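Proceedings > Shared Workcells and Test Methods > Full Text

4. Rules for the tabletop workspace

4.1 Fixing the work surface

The rules in this section cover the part of the cell that people touch most often between runs. They were drafted after the first 198 trials at the Tremik site, when a review of the logs showed that many of the faults we had blamed on the planner came from small changes to the table. Both sites, Tremik and Wolitz, now work from the same text.

The board must be fastened to the table before the arm is enabled. Clamps that stand higher than the blocks are not allowed, as they reduce the space the tool can move through. Bolts set into the pegboard are preferred. A reference tag must be mounted on the table and not on the board, so that a shifted board shows up as an error against the tag. The tag must stay clear of the starting area and may not be covered by tools, cables or paper.

4.2 Placing the blocks

Each trial starts from a layout card. The operator sets the blocks by hand with the arm stopped, checks them against the card, and leaves the marked zone before giving the start command. Blocks of one color may touch if the card says so (Figure 3). Touching pairs are harder to separate than single blocks, and results for the two cases must be reported separately.

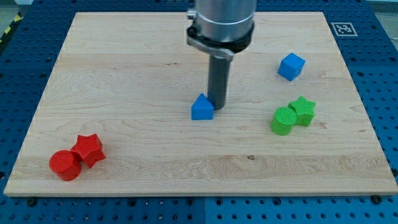 Figure 3. Six-block layout on the wooden board, with the red and green pairs touching and the tool tip beside the blue triangular prism.

Blocks with worn edges are taken out of the set and replaced as a full set. Mixing old and new prints is not permitted within a test series. We kept spare sets in a closed bin at each site, labeled with the month of printing.

4.3 Tool height and approach

The tool must come down vertically over the board. Sideways motion below the clearance height is allowed only at the reduced speed given in the Muvness procedure, which both sites had adopted before this study. The lowest permitted tip height is set in software and checked by hand at the start of each shift. Of the 12 operators who took part, 11 completed this check without help after one training session.

If the tip touches the board, the run is stopped and recorded as a contact fault, even when no mark is left. The operator may not restart until the height check has been repeated. We recorded nine contact faults under the final version of the rules.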